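Birnari Pale Table Oil, 1,000 ml tin

Sold by Arnside Wood Care

A clear, low-sheen oil for light-coloured wooden tables, desks and worktops. We have stocked it for as long as we have had a shop, and it is still the tin we reach for first when someone comes in with a tired tabletop and a worried look. It goes on with a cloth, it smells faintly of oranges while you work, and it keeps pale wood looking like pale wood.

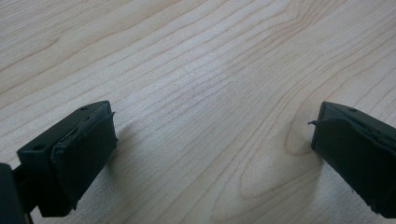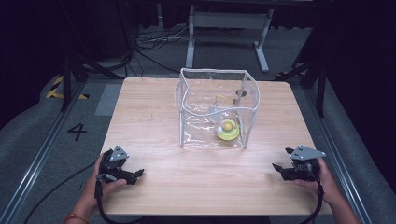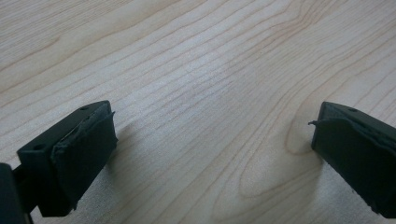

Will it turn my light table yellow?

There is a small change when the oil first goes on, much the same as you see if you wipe the bare wood with a damp cloth, and then it stays very close to that shade. Ordinary linseed oil goes a good deal more golden as the months pass. Birnari has a tiny amount of white pigment in it to hold that back, so please give the tin a proper stir before you start and another one halfway through.

About the oil

Pale Table Oil is a blend of plant oils and a hard wax. It soaks into the top layer of the wood and dries there, and what you are left with is a surface that still feels like wood under your hand. We like varnish well enough for window frames and front doors, but on a table that gets used for breakfast, homework and the Sunday papers it does tend to scratch, and once it has scratched you are into sanding the whole top. With an oiled table you can rub down one small patch, put a little fresh oil on it, and by the next morning you will have a job finding where it was.

It suits maple, birch, ash, beech, sycamore and the lighter sorts of oak. Customers have used it on pine with good results too, although pine is soft and drinks up more oil than you would think, so do allow extra. We don't recommend it for walnut, cherry or anything that has been stained dark. The pigment settles into the open grain and leaves a slightly chalky look, and for those woods you would be much happier with Birnari Natural, which comes in the same size of tin.

Before you start

Most of the calls we get are about preparation, so forgive me for going on a bit. The wood needs to be bare, clean and dry. If there is old varnish on it, all of it has to come off, including the thin bit along the edge that everybody hopes will not matter. Sand with the grain, finish with a fine paper, and then hoover the dust away before wiping over with a barely damp cloth. Leave the table overnight after that if you can.

Do try the oil on the underside first! It only takes a minute, and two tables bought from the same shop in the same week can take the colour quite differently.

You will want:
- lint-free cotton cloths, more than you think
- a stirring stick that reaches the bottom of the tin
- a white nylon pad (we sell the Trivon ones, in packs of 5)
- gloves, if your hands are at all sensitive
- a window you can leave open

Putting it on

Pour a little on to the cloth and work it into the wood with the grain, doing the edges first and then the top. A thin coat is what you are after. It is very tempting to leave a nice generous puddle and let the wood help itself, but oil that sits on the surface goes tacky and then you are scrubbing at it with a pad for the rest of the afternoon (I have done this, on my own kitchen table, with people coming to dinner).

Wait fifteen minutes, then wipe off everything that has not gone in. Go over it again with a clean dry cloth, and look across the top with the light behind it to catch any shiny patches. Let it dry for 6 hours, rub it very lightly with the nylon pad, and put on the next coat in the same way. Two coats will do for a desk or a side table. For a dining table or a worktop we would go to three.

You can put the table back in the room the following day, but treat it gently for the first week - no wet cups, no tablecloth, and nothing heavy left standing in one spot.

A word about the cloths

Cloths that are soaked in oil can heat up by themselves and catch fire if they are left crumpled in a bin. Please take this seriously. Lay them out flat outdoors, one layer thick, until they are completely stiff and dry, or put them in a metal tub of water with a lid on. The same goes for used pads.

Looking after the table afterwards

Day to day, a soft cloth wrung out in warm water is plenty. For anything greasy, use a few drops of a mild soap made for oiled wood. Kitchen sprays with bleach or lemon in them will strip the finish sooner or later, as will those scouring sponges with the green side.

Red wine, beetroot and turmeric should be wiped up when you notice them. If you come down in the morning and find a ring, try the soap first, then a light rub with the pad and a dab of oil. As for how often to do the whole top again, we find once a year is fine for a family table, and July is a lovely time for it with the windows open and the drying so quick.

How far it goes

One tin covers a large dining table with all its coats, and there is usually enough left for a pair of chairs. Bare softwood will take more. Once opened, press the lid down hard, turn the tin upside down for a moment to seal the rim, and store it somewhere frost-free. An unopened tin keeps for over 3 years.

What customers have told us

"Used on a birch desk that had gone grey where my arms rest. Came up beautifully and the smell was gone by teatime." - Brayden Cormier

"I did not stir it enough the first time and had to do one end again. Second go was perfect. Wish the tin had a handle."

"Bought for an ash worktop after Sombatkul's discontinued the one I used to get. Slightly thinner, easier to wipe off, and a softer look when dry."

Delivery and returns

Oil has to travel by road, so we can't send it to addresses that are only reached by air. Everywhere else on the mainland takes two to four working days. Unopened tins can come back to us within a month for a full refund. If you are not sure whether your table has been oiled or varnished, drop a little water on it and send us a note of what it did, along with the sort of wood if you know it, and we will write back before you order.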